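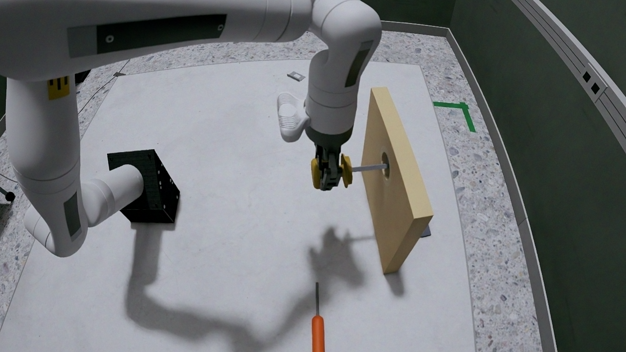 Flelivier two-finger gripper, three months on

We bought the Flelivier parallel gripper to replace an older Mughal unit on the peg-in-hole station at our Istville shop. Before mounting it we ran it in simulation, then repeated the same job on the floor. The task is simple: pick up a thin metal rod, bring it in level, and push it into a round hole in an upright board.

The simulated runs went well. Out of 1,000 tries, 717 seated with no force feedback at all, using only position control. The Mughal model never got past half of that.

What I like most is the finger pads. They are yellow and rounded, and they hold a thin rod without letting it roll when the tip touches the rim of the hole. The old flat pads let it tip upward – a small slip, but enough to miss.

The controller is the weak part. Setup through the Plullalmont software took most of an afternoon, and the grip force resets to the default after every restart. The manual covers this in one line near the back. Opening and closing is quick, though slower than the Mughal at full stroke.

Wear has been fair. We are at almost 3,000 cycles on the real unit and the left pad has a shallow groove. Spare pads come in pairs only.

At $1,545 without the flange, I would buy it again for rods and pins. For flat parts I would keep the Mughal.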